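# Naltero lässt Reinigungskräfte den Robotern das Mülltütenwechseln beibringen

Beim Gebäudedienstleister Naltero verbringen 19 Beschäftigte der Unterhaltsreinigung seit März einen Teil ihrer Schicht an einem Übungstisch. Mit Greifern in beiden Händen erledigen sie dort Aufgaben, die sonst in den Büros der Kunden anfallen. Die Aufzeichnungen gehen an den Entwickler Ineck, der damit die Steuerung eines zweiarmigen Reinigungsroboters trainiert.
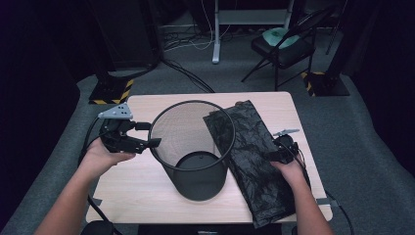
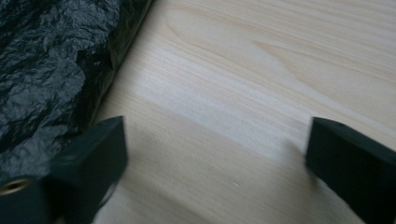 Papierkorb und schwarzer Müllbeutel am Übungstisch

Zum Programm gehören außerdem das Abwischen von Tischen, das Einräumen von Tassen und das Auffüllen von Papierhandtüchern. Der Müllbeutel gilt nach Angaben des Unternehmens als die schwierigste Aufgabe. Dünne Folie liegt jedes Mal anders, klebt zusammen und gibt beim Greifen nach. Eine geübte Kraft reibt den Beutel zwischen den Fingern auf, mit den Greifbacken ist das mühsam. Mehrere Beschäftigte haben sich deshalb angewöhnt, den Beutel zuerst an einer Ecke anzuheben und dann über den Rand zu ziehen. Ineck hat diese Reihenfolge inzwischen in die Anleitung für alle übernommen.

Für die Beteiligten ändert sich vor allem der Arbeitstag. Eine Schicht am Tisch dauert höchstens 3 Stunden, danach geht es zurück in die Objekte. Die Stunden werden mit einem Zuschlag bezahlt und können auf den Vormittag gelegt werden. Das ist in einer Branche mit vielen Früh- und Spätschichten ein Argument. In einer internen Befragung nannten die meisten Teilnehmenden die festen Zeiten als Grund für ihre Meldung. Als Nachteil wurden die Handgelenke genannt: Die Greifer sind schwerer als ein Lappen, und die Kabel ziehen bei weiten Bewegungen mit. Auf Wunsch des Betriebsrats gibt es seitdem nach jeder Übungsreihe eine Pause.

Der Betriebsrat hatte vor dem Start eine Vereinbarung verlangt. Sie legt fest, dass die Aufnahmen nicht zur Leistungskontrolle genutzt werden und dass die Teilnahme freiwillig bleibt. Kündigungen wegen des Robotereinsatzes sind bis zum Ende des Pilotprojekts ausgeschlossen. Was danach kommt, ist offen. Die Arbeitnehmerseite möchte die Frist verlängern, das Unternehmen will zunächst die Ergebnisse des Pilotbetriebs abwarten.

Dieser soll im August im Bürohaus Grullcombe beginnen. Dort stehen 134 Papierkörbe auf mehreren Etagen, die bisher am frühen Abend geleert werden. Der Roboter soll zunächst nur eine Etage mit 49 Arbeitsplätzen übernehmen, begleitet von einer Reinigungskraft, die bei Störungen eingreift und die Körbe nachprüft. Für diese Aufgabe schult Naltero derzeit Beschäftigte aus der Übungsgruppe. Die Einstufung der neuen Tätigkeit ist noch nicht verhandelt — der Betriebsrat fordert eine höhere Lohngruppe, da zur Aufsicht auch einfache Wartung gehört.

Böden, Sanitärräume und Glasflächen bleiben im Pilotprojekt Handarbeit. Auch die Firma Panganiban, die in Grullcombe die Teeküchen betreut, ist vorerst nicht beteiligt. Naltero will nach Abschluss der Testphase entscheiden, ob weitere Etagen hinzukommen. Die Übungsschichten laufen bis dahin weiter, Meldungen nimmt die Einsatzplanung entgegen.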